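Open day at the Flollent building, Ronville

Got there at 10, already a line for the visitor stickers. Parking on the Abu Hammour side, a long walk round, wear decent shoes. Entry was free, coffee was not. 258 people signed in by lunch according to the board at the desk, and it felt like more in the corridors.

Ground floor first. Storage hall, skipped most of it, too loud. Upstairs is better -- smaller rooms, black cloth on the walls, tables set out with ordinary kitchen and desk stuff. Wooden drawer box, jug, pink bowl. I spent most of my morning on this floor and would do it again. 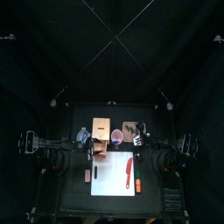
Talks were in the side room, up to 70 seats and all of them gone by the second one. Stood at the back. The Nonum talk was on sorting and putting away small household things, what goes in a drawer and what stays out on the table. Good slides, bad microphone. Ran over by a lot so I missed the start of the paint shop tour, pity.

Back along the hall afterwards for the tables again. Dice-like cubes with colored dots, a red box, a red cup, a pot. Kids loved teh cubes. Mine wanted to know if they were for sale, they were not. Gift shop had pencils, that's it.
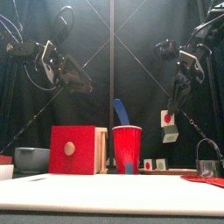 White table, upstairs: small cubes, two with a red dot, two with a green.

Lunch was a sandwich in the yard. Then the kitchen things one more time, cutting boards, a red plastic knife, colored blocks beside the board. Same kind of drawer unit I have at home, in light wood, only mine sticks. Room 357 is the one to ask for, the signs are no help and the map has the stairs worng.
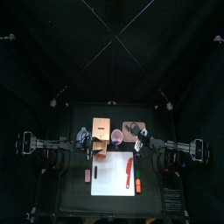 Odalys wrote in afterwards to say the drawers were her favorite part too, and that the 3 o'clock slot was much quieter, no line at all. Good to know. Next time then -- and bring your own coffee.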